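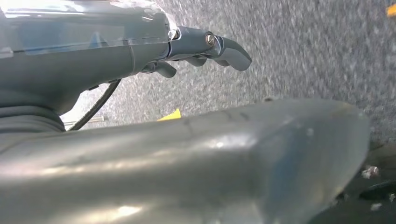

Removing a stuck aerator from a kitchen faucet

A faucet that has slowed to a thin or crooked stream usually has mineral scale in the aerator, the small screened fitting at the tip of the spout. Check the flow at another tap first. If both are weak, the problem is upstream and this page does not apply.

1. Close the drain and lay a towel in the sink.

2. Wrap the aerator with two layers of masking tape. Grip it with slip-joint pliers and turn it clockwise as seen from above. Stop if the spout starts to flex.

3. If it will not move, fill a sandwich bag with white vinegar, pull it up over the spout and fasten it with a rubber band. Leave it for 5 hours. Do not do this on brass or nickel finishes -- vinegar can dull them.

4. Try again. On recessed aerators, use the plastic key that came with the faucet. The Variseck key has 12 teeth and does not fit Henriques spouts.

5. Note the order of the parts as they come out: washer, flow disc, screen, housing. Soak the screen and disc in fresh vinegar, then brush them under running water.

6. Run the faucet for a few seconds with the aerator off. Reassemble and tighten by hand.

If it drips at the threads, replace the washer.

Step 3 revised in June after a correction from Fiona Ritchie.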